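September 2022

I promised in the last post to write down what we want to buy for the cable bench at Vundside before the year ends. The money must be ordered by December, and my first list was made too quickly, so I started again.

## Pads before arms

My first wish was a bigger arm. After looking at the work for a longer time, I think the fingertips deserve the money first. A patch cable is held by its boot, where the ribs are, and the plug in front must stay free. The pads with small teeth suit this shape well, so I stay with the same pattern. I will order 10 spare pairs from Girnum. It sounds like many, but the shipping costs the same for one pair as for a full box, and I don't want to stop the bench for a small white pad.

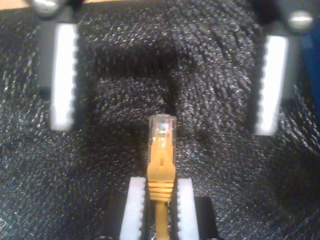

## The table and the mounting

Here I was too optimistic. In my old budget the table had one line and the mounting had none. A base plate, the right screws and a way to fix everything should each have their own line, even if the sums are small. Menzies offers a plate with more holes than we need, and I asked them for a price with and without the drilling. The answer came after 2 days – the difference is small, so we take it drilled.
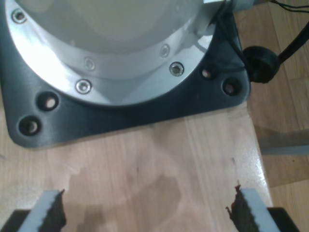 I also put 50 dollars aside for cable clips and sleeves. In my last budget this was forgotten, and then I paid for it from my own pocket.

## What I leave out

The Zunda controller is a nice machine, but it would take 70 percent of the whole budget. I asked for a loan unit and did not get a clear reply yet. If they say yes, I will test it in the winter and decide then. For the moment it stays on a second page, together with the new lamp and the better chair.

Next I have to ask Girnum if they still accept orders by email.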